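Stock fingers vs. soft pads on a two-arm table setup
Bimanual & Tabletop board - 7 replies

wristroll_annie
Posted 9:40 pm

OK, I finally got both arms talking to the same controller and I'm way too excited to keep it to myself. I've been meaning to do a proper comparison between the stock parallel fingers and the Enache soft pads people here keep recommending, and this week I did the first half of it, stock fingers only.

The job is the same every time: pick up the little round thing, put it in the cup, then move the cup onto the tray with the other arm. I'm teleoperating everything, no policy yet, so what I'm measuring is mostly the hardware plus my own clumsy hands. I ran 90 attempts over a few evenings and got 2 clean streaks long enough to brag about (I won't, but I could!).

What surprised me is how good the stock fingers are on the cup. I went in expecting them to crush it or slide off, and if I come in level and close slowly they hold it fine. The round piece is where I lose time. If I'm even a little off center it squirts out sideways and I have to chase it.

Both arms are out over the table here, left one near the cup, right one opened wide for the round piece:
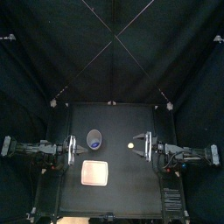 gantrygoat: I'd skip the soft pads and look at your closing speed first. I ran the Enache pads for two months on a Stokov arm and they hid a lot of sins, but they also made release sloppy. Small stuff sticks. You go to drop something in a cup and it hangs on one finger for a second, then falls wherever it likes.

wristroll_annie
Posted 10:05 pm

Ooh, good to know. Release hasn't been a problem for me at all so far, so I'd hate to trade one headache for another. What closing speed were you at?

gantrygoat
Posted 10:11 pm

Slow. Slower than feels reasonable. Try half of whatever you have now and see if the round one still gets away from you.

mm_per_second
Posted 10:30 pm

Going to disagree with the goat. Closing speed matters, sure, but with a round object and two flat fingers you have two contact points and that's all you get. Any offset and it rolls. A soft pad wraps a bit and forgives you. The sticky release is real on new pads, but wipe them down with a damp cloth before each session and it mostly goes away. It did on mine.

If you don't want to buy anything, put a strip of thin foam tape on the stock fingers. Ugly, costs nothing, and it tells you in one evening whether compliance is what you're missing.

Alina Oprea
Posted 11:02 pm

Foam tape is a good test but replace it often. Once it compresses, your grip width drifts and your closed position isn't where the controller thinks it is. I chased that one for a whole weekend, thinking my calibration was off.

My other question is about the controller. Are you on the Illumdale board or the Sakerdale? I switched in March and the difference in gripper feel under teleop was bigger than any finger change I've ever made. The old one had just enough lag that I'd overclose every time.

wristroll_annie
Posted 11:15 pm

Illumdale, firmware 351. I know there's a newer one but the release notes scared me, ha. And yes!! The overclosing! I thought that was just me. I squeeze, nothing happens, I squeeze more, and then it all happens at once.

Alina Oprea
Posted 11:21 pm

Go to 465. The arm tuning carries over, you only have to redo the gripper limits. Do that before you touch the fingers or you'll be comparing pads on top of lag.

gantrygoat
Posted 11:34 pm

Fine, I'll give you that one. Firmware first, then speed, then foam tape. I still say the pads are overrated for anything you have to let go of.

mm_per_second
Posted 11:40 pm

And I still say you never cleaned them.

wristroll_annie
Posted 11:52 pm

You two are great. Updating tonight - then I'll redo the stock runs from scratch so the numbers are fair, and the foam goes on after that. One thing I forgot to ask: does anybody run different fingers left and right? The left arm only ever handles the cup in my routine, so I could leave it stock and put the pads on the right. Seems obvious now that I type it out, but I'm wondering if mismatched grippers mess with your head when you're driving both.

Alina Oprea
Posted 11:58 pm

I do, and you get used to it in an evening. Set the limits for each side separately and label your configs, or you'll load the wrong one.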